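**Can a cheap arm tidy up yet?** Project report, Hepburn lab section, 05/01/2022

We started in November with a simple question: could a low-cost arm do a chore that a bored eight-year-old can do? The chore was moving soft things in and out of a box. We picked it after reading the Clonik product page, which promises "hands-free homes" and shows a Video where every clip is two seconds long.

## What we ran

All runs used the Inar control software with its default settings. We logged 4,000 attempts. An attempt counted as a success if the item ended up where it was meant to go without a person touching it.

| | Count |
|---|---|
| Attempts | 4,000 |
| Successes | 2,363 |

That is 59 percent. Our first draft called this "promising," and we took the word out. A dishwasher that cleaned 59 percent of the plates would go back to the store.

## Where it went wrong

Most failures were bad grasps. Fabric folds, and the fingers closed on a corner or on air. Items lying on top of each other were worse – the arm often went for the gap between two of them. Lighting mattered more than we expected, and we did not control it well, so part of the blame is ours.

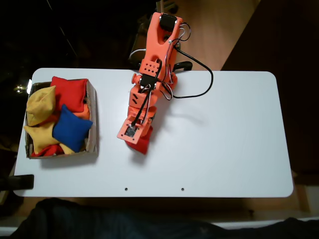 *Figure 1. Gripper holding a red beanbag, with the box of beanbags on the left.*

Any single good grasp looks convincing, and we think that is how a lot of home robot claims get made. Our setup also had a fixed table and one kind of object. A real bedroom floor has socks, chargers and a cat.

## Still to do

- Repeat the runs with 5 object types
- Time a person doing the same job (we should have done this first)
- Rerun the lighting test with the blinds shut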